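Gathering Demonstrations for a Card Sorting Task on a Humanoid Robot

Project report, second-year robotics module
Project name: Nilmont

Abstract

Nilmont is a small set of teleoperated demonstrations in which a humanoid robot works at a cardboard organizer with narrow slots. The set was gathered to train a policy by imitation. We recorded 115 episodes, of which 33 were rejected during review. This report covers the workspace, the recording procedure, the labelling rules and the faults that led to rejection. Training results are given only in outline, as the training part belongs to the second half of the module.

1. Aim

The task was chosen for its demands on the fingers. A slot in the organizer is wide and shallow, and the hand has to approach it nearly level. An error in height of less than one slot puts the fingertips against a cardboard edge. We wanted to find out how many of our demonstrations would be usable, and which faults would use up most of our recording time. We did not set out to compare learning methods.

2. Equipment

The robot was supplied with arms and hands fitted, and we made no changes to it. Head camera frames and joint positions were recorded by Letance, the logging program used in our department. Both streams were saved at 30 frames per second. Joint positions arrive faster than this and were reduced to match the camera by taking the nearest sample in time. No filtering was applied before saving.

Episodes were reviewed in Plorketti, a viewer which plays the camera frames beside a plot of the joint positions. It lets the reviewer mark a start frame and an end frame and attach one of a fixed list of labels. The list can be changed only between sessions. This was inconvenient at first but prevented the labels from drifting.

3. Task definition

An episode starts with the hand clear of the organizer and ends when it is clear again. Between these points the operator guides the hand to a named slot and either places a card or takes one out. The target is read from a list made before the session. Operators were not allowed to pick their own targets, as early trials showed a strong preference for the upper slots.

Each episode carries four fields: target slot, action (place or take), outcome and reviewer. Outcome is one of done, partial or failed. A partial outcome means that the card was left sticking out by more than half its length, or was moved but not taken out. Failed episodes were kept if the recording itself was sound. They are left out of the training set but are useful for checking the outcome labels.

4. Procedure

Sessions took place in June. Each session followed the same order:

Check that the emergency stop works.
Start Letance and record a short test file.
Open the test file and confirm that the two streams have the same length.
Place the organizer against the tape marks.
Record the episodes on the list.
Copy the files and compare checksums before closing the session.

The test file was added after the first session, in which the camera stream stopped without a warning and six episodes were lost. These six are not part of the total given above.

Operators changed over after 30 minutes. We had planned longer turns, but the approach paths became visibly less steady in the plots towards the end of a long turn. The effect was clearest in the wrist joints.

5. Workspace

The laptop, the organizer and the devices with their cables share one table, and the head camera looks down on it at an angle. Much of each image is therefore background. The organizer has two columns of slots, six rows in each, and some of the slots hold white cards or paper sheets. The lower right slots are the hardest to record well from this viewpoint, because the fingers come between the camera and the slot at the moment that matters most. 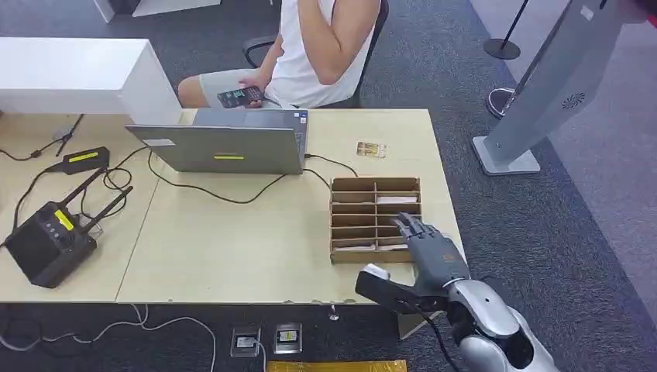

Report by the Nilmont project group
Submitted December 28, 2023

With the fingertips at the lower right slots, the hand and the black tool held in it take up a good part of the view near the organizer. A reviewer working from still frames alone cannot judge contact in this position. We therefore used the joint plot to set the contact frame for all lower row episodes, taking the first frame in which the finger joints stop following the command.

Background was not masked. A person seated across the table, the cables and the carpet beyond are all in the view, and a policy trained on such images may come to depend on them. We looked at cropping to the organizer, but a fixed crop also removes the forearm during the approach. Cropping was left to the training stage, where it can be undone.

6. Rejected episodes

The most common ground for rejection was a gap in the camera stream. The next was a wrong start frame, where the hand was already moving when recording began. A smaller group was rejected because the organizer had shifted off its marks. Cardboard is light, and a push from the fingers is enough to turn it. Weighting the base would have helped and should be done before any further recording.

Two reviewers labelled every episode. Where they disagreed, the episode was played again with both present. Nearly all disagreements concerned the line between done and partial.

7. First training run

One policy was trained with Ye, the training script provided for the module, using its default settings. It reached towards the correct column in most trials but was poor at choosing the row. The number of trials was too small to report a rate. Errors in row were mostly downwards, and we have not found the cause.

8. Further work

The target list should be weighted towards the lower rows. A second camera at table height would show contact directly and would make the joint plot rule unnecessary. The outcome labels should also record how far a card sticks out, measured against a printed scale on the side of the organizer.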